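Corinne Delacroix
March 9, 2021

I said I'd write up how we budgeted for the hand-held grippers, so this is a thread. It's long. Skip to the end if you only want the shopping list.

Background for anyone new: small lab in Pastow, four people, no arm of our own yet. We collect grasping data by hand, with grippers a person holds and moves, and the arm comes later if the money does.

The first budget had one line for "grippers" and one line for "computer." That was a mistake. The gripper is the part you can see, so it gets all the attention in the meeting. It was less than half of what we ended up spending.

We had quotes from two shops. Besnard sells a finished unit with a warranty. Flarnlow sells the printed parts and a bag of screws and you put it together yourself. We bought one finished unit to learn on and built the rest from kits.

The kits took longer to build than I planned for. Put the hours in the budget even if nobody is billing them. I left ours out and then had to explain to my boss why the second week of March was already gone.

Finger pads are a consumable. Write that down before anything else in this thread. The ribbed ones grip well on light things like paper cups, and you will want spares in the drawer the day you start. I now order 40 at a time.

Screws too. Buy a box of the same size from a regular hardware supplier. Paying kit prices for spare screws is silly, and the day you need one you need it before lunch.

Camera next. We went with a wide lens because you want the fingers and the table in the same view. The trade is blur if people move fast. We talked about paying for a better sensor and decided to spend the money on more hours of collection instead. I'd make the same call again, though I know people who wouldn't.

Storage is where I was furthest off. Video piles up. I had budgeted for one drive and we filled it before the first invoice was paid. Ask someone who already does this how many gigabytes they get in an hour, then double it — and then price the backup as well.

Props. Ours came to more than 492 dollars by the end of the first round, and the line in my spreadsheet said "misc." Paper cups are cheap, but you want different prints, different sizes, smooth ones and ribbed ones, and you crush a lot of them. Bottles you can save from your own kitchen.

Same goes for what you put under the props. A plain gray table is easy and teaches you very little. Bedsheets with a busy print cost almost nothing and change the whole background. Check the linen aisle before you pay for anything from a lab catalog.

People are the biggest line and should be. If you have 2,000 dollars left and you're choosing between another gripper and more paid hours for someone careful, take the hours. We had a gripper sitting in its box for most of a month with no one free to use it.

One thing I would delay: the arm. The Iltthorpe group let us see their figures, and service plus floor space came to a good deal more than we had guessed. We've moved ours to next year's request and kept a small amount aside for the mounting plate.

Shopping list, in the order I'd buy it now:
One finished gripper
Spare pads and screws
Two drives, the same size
Cups, bottles, a few printed sheets
Kits for the other grippers
Paid hours, as many as you can get

I'll post the spreadsheet once I've taken the supplier discounts out of it. Cups on a pink sheet, for anyone who asked what the work looks like.
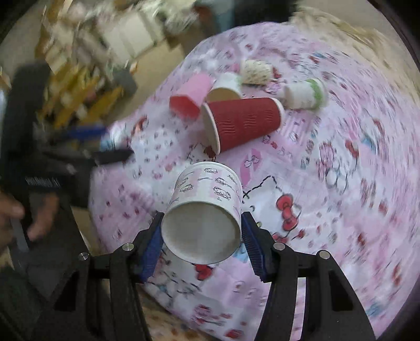 Oskar: Did you price the pads from both shops? We found the kit pads wore faster and the cheaper order cost us more by summer. I'd also add a line for shipping on the spares. Small orders kept getting charged at the full rate.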